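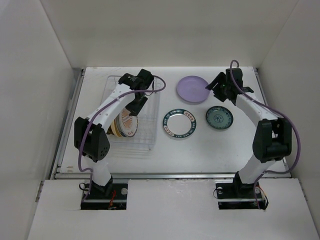 Vol. 18, No. 2

## 4. What the dish rack does and does not show

Clearing plates is the chore most often named when people ask what a household machine should do first. It also makes a flattering test. A bare table, even light and a handful of plates set well apart leave out most of what makes the job tiresome at home: the sink, the food, the stack of bowls nested too tightly to separate, the glass somebody left on its side. We take the task seriously in this section, but we start from the position that a plate in a rack is weak evidence of a machine that can do the dishes.

### 4.1 The task as set

The workspace holds a clear rack on its left side, plates, and two arms mounted along the front. Plates lying flat must end up standing in the rack. The rack is nearer the left arm, so a plate on the far right has to be dragged across, passed between grippers, or left where it is. Which of these a system chooses tells us more than its success rate does, and most published work on two-armed tableware handling does not report it.

The difficulty sits in two places. The first is getting a finger under a rim that is nearly flush with the table. A person tips the plate with a thumb and does not think about it. A two-fingered gripper must come in low from the side, and a small error in height either misses the rim or pushes the plate away. The second is the slot. The dividers are thin and transparent, which is hard on any method that relies on cameras, and a plate has to be turned from flat to upright before it meets them. Rim width, glaze and pattern also differ from plate to plate, so a grasp tuned on one piece need not carry over to the next. 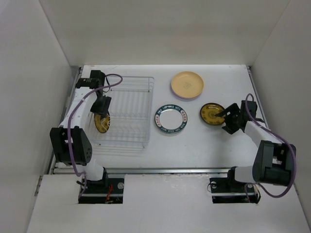

**Figure 2.** Two-arm plate racking. The left gripper holds a yellow plate with a black rim upright in the rack; the right gripper has a second yellow plate by its edge.

Figure 2 is the sort of view that appears in demonstration reels, and we would ask readers to be careful with it. Both arms are holding something, which looks like cooperation. A still cannot settle whether the two motions depend on each other or merely overlap. Nor can it say how long either grasp took to find – a point on which Heiskanen's group in Lund and our own have disagreed since March.

### 4.2 Counting what matters

Dalsgaard has proposed scoring each episode by plates racked per minute, and the Trarex benchmark follows her. We think this rewards the wrong thing. A household does not much care whether the last plate takes ten seconds or forty. It cares about the one that breaks, and about having to stand nearby in case it does. We therefore record an intervention whenever a person stops the arms, moves a plate or resets the rack, and treat any episode with an intervention as failed, however many plates were standing at the end.

Under this rule the picture changes. Of 2,000 episodes logged at the Flisgate site, some 1,000 count as complete. The remainder include a good many that a rate-based score would have passed with partial credit. We do not claim our rule is the only fair one. Pentti Heiskanen has argued, in comments on an earlier draft, that it is too harsh on systems still being trained, and for comparing two training methods he may be right. For the question in our title it is the relevant test.

### 4.3 Limits

The plates used are few and mostly similar in form. Nothing here bears on cutlery, on pans, or on stacks. The Drellavico controller was run with its default force limits, and we did not try lower ones. We also made no attempt to vary the lighting, which in a kitchen changes through the day and which we expect would hurt performance at the rack more than at the table. Section 5 takes up the cost of the person standing by.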